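Visit to the Drurkeck test hall, 8/7/21

Our group had been trying to get a tour of Drurkeck since April, and the company finally found us a slot. There were 41 of us, more than they wanted in the hall at one time, so we were split in 2 and the second half waited in the canteen with a slide show about Cotico, the parent firm.

Ngan-ling Yip took my half around. She runs the handling tests, and she began with the incident report from the spring. I had expected to have to ask for it.

The short version is that an arm dropped stoneware during a night run and kept going. The fault was in the grip check. After each lift the software was supposed to compare finger pressure with a stored value, and if the reading fell too far it should stop. A change to the settings had left the stored value at zero, so every reading passed. The arm went on carrying nothing to the rack, cycle after cycle, and drove its fingers into the broken pieces on each return. The log showed 564 cycles before the morning shift came in and hit the stop button.
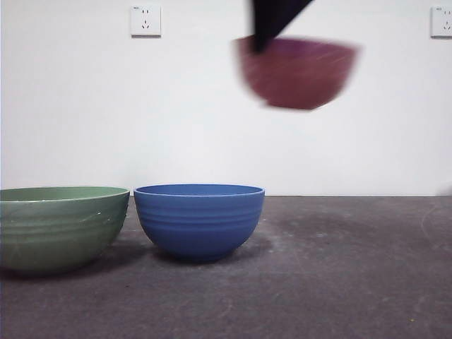
The grip check has been rewritten and now has to fail on purpose once at the start of every run, or the run will not begin. Yip also wants a limit on how fast a piece may travel while it is held only at the rim. The red bowl was moving quickly enough to blur, with the gripper pressed into its rim and the green and blue ones sitting on the floor almost touching each other. In her view that spacing is too tight for a fast lift, and the new rules will call for a wider gap. They had not been signed off when we were there.

Someone asked about injuries. There were none, as the hall was locked overnight, but the first person in that morning walked up to the arm while it was still running. The door switch should have cut power and did not. It had been bypassed for a maintenance job and left that way. Yip thought this was the more serious finding of the two, and I agree with her. The bypass key is now kept in the shift office and has to be signed for.

Repairs came to 800 dollars, mostly for new finger pads and a wrist sensor. The supplier, Gomotent, replaced a bent bracket without charge.

We ran over time, so the packing line was dropped from the tour. The other half of the group did get to see it. Parking is behind the building, and the front gate closes at lunch.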